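Capítulo 7
Elegir un kit de pinza manual para recogida de datos

Objetivos del capítulo: leer una ficha comercial sin creérsela entera. Comparar kits. Calcular el coste por demostración, no solo el precio de compra.

7.1 El caso Jellell

Empezamos por un kit concreto porque en abstracto esto no se entiende. El Jellell lo distribuye Skerkia, viene en una sola maleta y cuesta 1.837 euros sin impuestos. Dos dedos, cámara en la propia herramienta, software de registro y un año de soporte. El brazo robótico no va incluido y tampoco hace falta en esta fase: la pinza la lleva una persona en la mano, coge el objeto, lo suelta, repite. Lo que se vende, en el fondo, son grabaciones utilizables.

La competencia directa es el Fastness. Más barato de entrada, pero las licencias van por puesto y se renuevan cada año. Ojo con esto al hacer el ejercicio 3, casi todo el mundo se lo salta y luego las cuentas no salen.

7.2 Qué mirar primero

Los dedos. Antes que la cámara, antes que el software. Un objeto liso y redondeado es mala prueba para una pinza de dos dedos — hay poca superficie de contacto y cualquier error de centrado se paga. Con un cubo agarra cualquiera. Pedid siempre la demostración con piezas curvas y, si puede ser, con una caja de cartón cerca, que es donde aparecen los choques con las paredes.

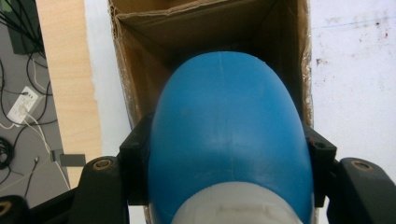 Segundo, el peso. La ficha del Jellell no lo da con la batería puesta, hay que pedirlo aparte. En nuestra prueba la muñeca empezó a quejarse a los 49 minutos. Tercero, los recambios: Skerkia sirve almohadillas sueltas, Fastness obliga a comprar el dedo completo. Parece un detalle menor y no lo es si se trabaja a diario.

7.3 La prueba de taller

Método sencillo. Un operador, una tarde, una tarea: coger y depositar. Se hicieron 183 intentos con el Jellell y quedaron 161 grabaciones válidas. El resto, descartes por seguimiento perdido o por agarre fallido; el registro del fabricante no distingue entre los dos, y deberia. Primera pega seria del producto.

La segunda: el calibrado. El manual habla de «unos instantes». Fue bastante más, y hay que repetirlo tras cada cambio de almohadillas.

A favor, la exportación. Sale limpia, con marcas de tiempo, y se abre sin convertidores. El servicio de revisión de Zamani, que se contrata aparte y que veremos en el capítulo 8, admite el formato tal cual.

7.4 Términos que se usaran en adelante

Demostración: una ejecución completa de la tarea, desde la aproximación hasta la suelta.
Descarte: demostración grabada que no se entrega.
Rendimiento de sesión: demostraciones válidas entre intentos.

Con los datos de 7.3, calculad el rendimiento antes de seguir. Hace falta para la tabla comparativa del apartado 7.5.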